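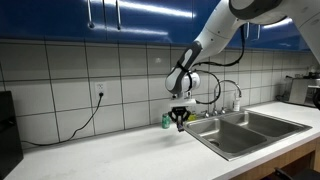
Binta Iyamu escribió:
Dalia, yo no tocaría los muebles azules ni con un palo. Llevas dos mensajes dándole vueltas a si cambiarlos por unos mates y a mí me parece que con ese brillo la cocina tiene alegría, que ya hay bastantes cocinas grises en este foro (incluida la mía, ojo). Otra cosa es el fregadero, que ahí sí te entiendo, porque el acero lo delata todo y una acaba con el trapo en la mano a todas horas. ¿Con qué lo limpias ahora mismo?

Dalia Chraibi escribió:
¡Gracias, Binta! Pues mira, los muebles se quedan, me has convencido, y además mi hermana opina igual que tú y no quiero discutir con las dos. Lo que me trae de cabeza es el fregadero de dos senos. En abril compré un bote de Joltdale que me costó 14 euros y me dejó el acero precioso una tarde entera, pero luego vuelven las marquitas de agua y las huellas, y esos roces finos del fondo que ya no sé si son suciedad o son para siempre. Y encima en casa todo acaba dentro del seno: tazas, cucharillas, peladuras y hasta chocolatinas a medio abrir.

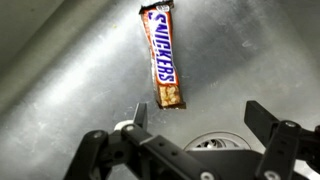

Respuestas sobre el acero

Ashraf Abdel Hamid escribió:
Buenas a todos. Las manchas de agua se van con vinagre blanco rebajado, un paño suave y paciencia, siempre en el sentido del cepillado. Lo aclaras bien y lo secas enseguida, que es el paso que todos nos saltamos cuando hay prisa. Los roces ya son otra historia: si pasas la uña y la notas engancharse, ahí se queda. Yo tengo el mío desde hace 7 años, está lleno de rayitas y le he cogido hasta cariño, fíjate. Para caramelo o chocolate pegado, agua templada y una gota de lavavajillas; deja el paño encima mientras te tomas un café y sale sin rascar.

Abdelghani Bensaid escribió:
Siento llevar la contraria, Ashraf, pero lo del vinagre yo lo dejaría para muy de vez en cuando. A mi madre le recomendaron en la tienda Hamdy bicarbonato en pasta y desde entonces no usamos otra cosa. La cuestión es no dejarlo secar encima, porque entonces queda un velo blanco y hay que aclarar tres veces (lo sé por experiencia, y mi madre también lo sabe, que estuvo una semana recordándomelo). Y por favor, Dalia, nada de estropajo verde, aunque te lo pida el cuerpo.

Ashraf Abdel Hamid escribió:
Hombre, Abdelghani, rebajado y aclarado no he visto yo que haga ningún daño. Pero bueno, que cada cual pruebe en una esquinita. El bicarbonato también me parece bien, no me voy a enfadar por eso.

La encimera y las migas

Mohcine Erraji escribió:
Me ha gustado mucho el conjunto, Dalia, sobre todo los azulejos blancos con la junta gris oscura. Yo puse la junta blanca y me arrepiento cada vez que frío algo. ¿La encimera moteada qué tal te va? Estoy pidiendo presupuestos y en Drilldale me piden 131 euros solo por el remate de alrededor del fregadero, que me parece un disparate, aunque a lo mejor es lo normal y el despistado soy yo.

Dalia Chraibi escribió:
Ay, Mohcine, pues de la encimera solo puedo decir cosas buenas. Con ese fondo blanco y las motitas grises y oscuras puedes tener migas del desayuno hasta la hora de comer y aquí paz y después gloria. Eso sí, lo que cae junto al borde del fregadero hay que recogerlo pronto, porque entre el reborde de metal y la encimera se mete todo, y el azúcar es lo peor. Yo ahora dejo las chucherías fuera, a la derecha del seno, y me he quitado la mitad de los disgustos.
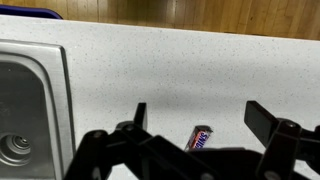 El remate del mío lo pagué a 38 euros, pero era otra casa, Komasex, y no sé si siguen trabajando por tu zona. Pide que te enseñen una muestra grande antes de firmar nada, porque en el trocito pequeño las motas parecen mucho más juntas y luego te llevas una sorpresa. Y pregunta también por la madera de detrás si vas a poner algo parecido: a mí me encanta el tono miel, le quita frialdad al blanco, pero con la luz fuerte brilla bastante y hay a quien eso le molesta.

Binta Iyamu escribió:
A mí me molestaría, la verdad, yo la pondría mate. Pero claro, luego defiendo los muebles azules brillantes, así que no me hagáis mucho caso.

Abdelghani Bensaid escribió:
Mohcine, regatea el remate. Y si el hueco ya viene cortado, pregunta si te cobran lo mismo, que a mí me lo quisieron meter dos veces en la factura.

Mohcine Erraji escribió:
Apuntado todo, mil gracias. Mañana llamo otra vez y os cuento qué me dicen. Dalia, ¿al final vas a probar el vinagre o el bicarbonato?

Dalia Chraibi escribió:
El vinagre en un seno y el bicarbonato en el otro, ¡para que no se me enfade ninguno! Ya os diré cuál queda mejor.

Usamos cookies propias y de terceros para recordar tu sesión y mejorar el foro. Aceptar | Configurar

Contacto | Normas del foro | © Todos los derechos reservados | Volver arriba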